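Giltden Robotics Club — Gallery, March 11, 2021

Welcome to the gallery of our spring project. We are a student club which meets in the practice room behind the Plillport workshop, and this term we are 16 members. Most of us had never programmed a robot arm before January. On this page we collect pictures of the work, so that parents and friends can follow us, and also the students who will join next year.

Our task this term is called Urier. It has a simple rule: the arm must pick up one piece of fruit, carry it and put it down without damage. The program has to do this without a person touching the controls. Each group writes its own program and keeps its own notebook. Adebayo Amadi teaches the course and reads all the notebooks, even the untidy ones.
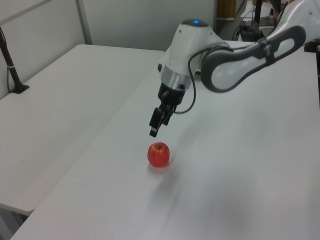
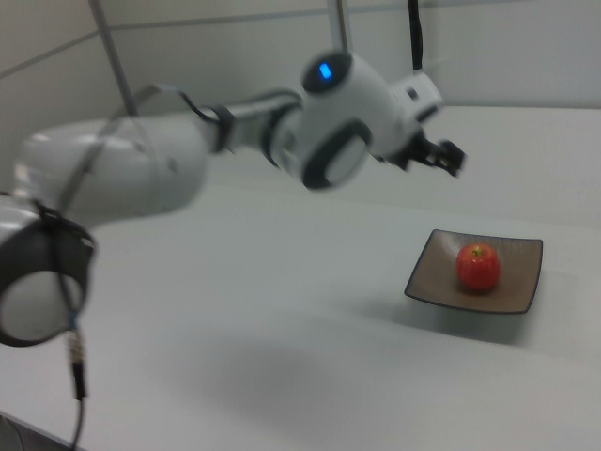

The score for Urier is made of two parts, and it took us a long evening to agree on them. A team can get 300 points in total. The larger part is for the fruit itself, which the judges check by hand for marks and soft places. The smaller part is for time, and a run may not be longer than 30 seconds. Ebere Iyamu wanted a higher score for speed, but Yabsira Shiferaw reminded her that a quick team with a broken pear should not win. For practice we use a red apple, on the bare white table or on the square plate with the dark rim. The plate has raised edges, so the groups must plan the height of the fingers with more care than on the table. Oluwaseun Obi drew the side view of this movement on paper first, and his drawing is now glued in the front of our common notebook.

The most difficult lesson for my group was the approach. In our first program the arm came down too directly, and we had to stop it many times. Now we send it to a waiting point above the fruit, then it goes down slowly, and only after that the fingers close. Ayodele Briggs wrote this part again from the beginning — it is shorter now and I can finally read it. We still have a problem with the closing force. A value which is good for an apple is too much for a ripe pear, and we do not yet have a good method to choose it.

Next we will work on the Lindqvist task, where the fruit is placed at a different position for every run. The groups stay the same. New pictures will be added to this page when the first programs are ready, and the list of tasks can be asked for at the workshop desk.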